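1/ Okay, a few people asked how I finally got through my grandmother's recipe box, so I'm going to tell it in pieces, and I apologize in advance because I can't tell a short story to save my life.

2/ The box came to me from my aunt in Bilton, taped shut, with 202 cards in it. I know the number because I wrote it on the lid the night I got it, before I got scared and put the whole thing on top of the fridge for two years.

3/ Half the cards are in Spanish, half in English, and a good handful switch in the middle of a sentence. My grandmother Yesenia Palomino cooked by feel, so you get things like "flour until it looks right" and "bake while you call your sister."

4/ (Her sister liked to talk. I'm going with 45 minutes for that one and so far it's been lovely!)

5/ What got me moving was my cousin Katherine Mosquera asking for the corn cake before her daughter's birthday. I found it filed under "Urrego," which was the name of the neighbor who gave it to Grandma, and that's when I understood the whole system. She filed by person. Soups were under the people who taught her the soups.

6/ So please, if you inherit one of these, don't re-sort it right away. I had already pulled out eight cards and put them under Desserts, and it took me a whole evening to work out where they belonged.

7/ 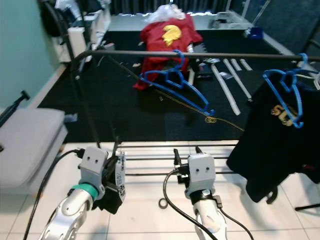

The typing is the slow part, and I do it at the kitchen table after supper with the box on my left and a cup of tea going cold on my right. I try for seven cards a night. I've also started putting a little label on each card sleeve with the name of the person who gave her the recipe – the one on that black finger, with the barcode-style marks running along it, is much fancier than mine, which are masking tape and a ballpoint pen. Masking tape peels off clean, though, and I do change my mind.

8/ Still hunting for the plum jam, by the way. My mother swears there was a card. If any of the cousins has it stuck in a cookbook somewhere, please go look tonight, and send me the back of it too – she always wrote on the back.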